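The Bread Letters

My aunt Ingeborg Wyss left me her recipes on the condition that I never write them down, which was awkward, as I'd been writing them down behind her back since I was nine.

She lived above the bus stop in Kaseck, three flights up, and she baked in a kitchen so narrow you had to decide before you went in whether you were going to be facing the oven or the window. I was usually facing the window. She'd call out what she was doing over her shoulder (a bit of this, enough of that, "until it sounds right") and I'd be scribbling on the back of a bus timetable, pretending to draw horses. I still have the timetables. There's a walnut loaf on the 828 to Caston, going right down the margin past the evening buses!

Anyway, she died in December and the solicitor, a very tall man called Vinzenz Kofler, read me the condition in such a solemn voice that I started to giggle and had to turn it into a cough. He gave me a glass of water. Then he asked, quite shyly, if I knew how she did the rye.

I said I'd been told not to write it down.

"No, no," he said. "But you could tell me."

So I told him. I was there nearly 40 minutes and he kept his hands flat on the desk the whole time, so I could see he wasn't taking notes. When I got to the part about wrapping the dough in a tea towel and leaving it under the stairs he shut his eyes. She used to send him a loaf every year after he sorted out her lease, he said, and one year she'd stopped and he'd never found out what he'd done.

I knew what he'd done. He'd sent her a bread machine. I didn't say so.

After that it was Liesl Bachmann from the chemist's, who wanted the plaited one, and then her brother-in-law, and then a man I'd never met who rang at seven in the morning and said, "Is this the niece?" I began to feel like a doctor. People would stop me outside Baumgartner's and lower their voices. How long for the seeds? Did she use milk? I'd tell them, and they'd walk off with their lips moving, and of course they got it wrong, every one of them. Liesl's plait came out the size of a boot. She brought me half of it in a paper bag and we ate it on the wall with butter, and it was delicious, and it wasn't my aunt's at all.

I went home and got the timetables out and laid them all over the bed. I thought I'd check. I thought, I'm the one with the proper version.

Milk, said the 828. Two pages on, in the same pencil, for the same loaf: no milk, never.

I sat there for ages. Then I rang Valter Nyberg, who'd had the flat below hers for as long as I could remember and used to get the burnt ones, and I asked him straight out whether there was milk in it.

"Depends who she was cross with," said Valter.

I cleared a space, got the flour down and made it the way I thought it went that evening.

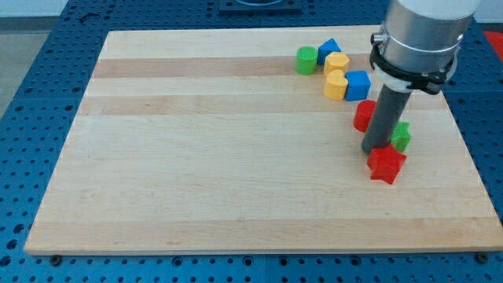
Pale wood in bands of cream and tan, with plenty of room left on it.

It sank in the middle. I took it round to Mr Kofler while it was still warm and he ate 3 slices standing up in his hall with his coat on, and asked me very carefully if there was milk in it.

I told him I'd have to think about whether I was cross with him.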